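Home | Notebook | Projects | Tools | Contact

Marchuk Workshop Notebook
9/20/25
Job 3182, processional icon stand, Dakham chapel

Got the top panel off! It's been fighting me all week, and this morning it let go with a bit of warm water on the old hide glue and a thin palette knife. No cracks, no lost gesso. Very happy.

For anyone picking this up cold: the stand is the kind four people carry on their shoulders around the chapel on the feast day. Two long poles, a platform, a little arched canopy, and the icon sits upright in a slot with a peg on each side. The Dakham people want it back for the blessing of the waters in January, when it goes down the hill to the river and back up again, so whatever I do has to survive cold, ice and a lot of tilting.

With the panel off I could finally see the underside, and there's writing on it. Pencil, Cyrillic, two hands. The upper line is a short prayer to St. Nicholas and I can read nearly all of it. The lower one is a list of surnames, which I take to be the bearers from some early procession. Petro came over from the bench to look and we both stood there grinning like kids. He thinks the ninth name could be a Derkach but he would think that. I've covered the whole area with tissue and nothing gets cleaned there until the chapel has seen it.
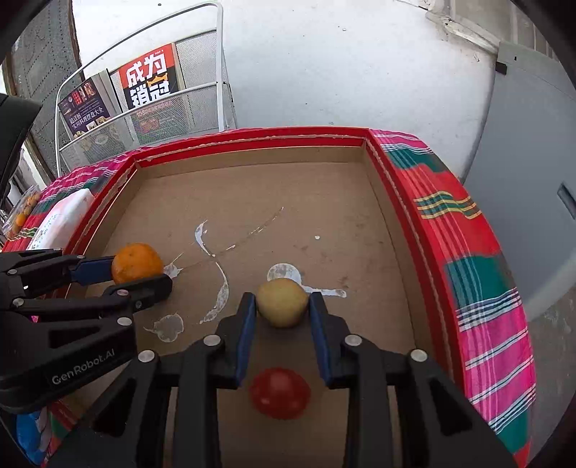
The joints are the other good surprise. I expected nails, and the canopy does have some, but the platform is held with wedged through-tenons, all still tight except the back left. That one has shrunk and somebody packed it with folded paper. I eased the paper out (plain, no print, into a sleeve and into the job box) and I'll make a new wedge in ash.

Measurements so I stop looking for the scrap I wrote them on:
Platform board thickness 22 mm at the front, 19 mm at the back where it was planed down.
Icon slot 15 mm deep.

That difference front to back explains the lean! The icon has been tipping toward the rear bearers all these years and they fixed it with a ribbon tied round the canopy. I love the ribbon. It's staying, whatever we do with the slot.

Paint: blue over red over a thin white ground. The red shows through along the edges where hands have worn it and it's gorgeous. Ran three swabs on the left pole. Plain water lifts soot and candle grease haze surprisingly well, saliva does better (as always), and the Trokon cleaner we tried on the Sendport banner poles took a trace of blue with it, so that's out. Please don't use it on this job, even diluted.

Still to do
- new wedge, dry fit only
- ask Dakham if anyone has old photos of the feast, especially with the canopy up
- shim for the slot, removable, felt on the icon side
- Petro to look at the iron pegs, one is bent
- read the names again in raking light, early, before the sun gets round to that window

Poles are on the high rack with the ends wrapped. Panel is flat under the blotters, light weight only, leave it till I'm back.

4 comments | 7 shares

Marchuk Workshop | Contact us | Back to top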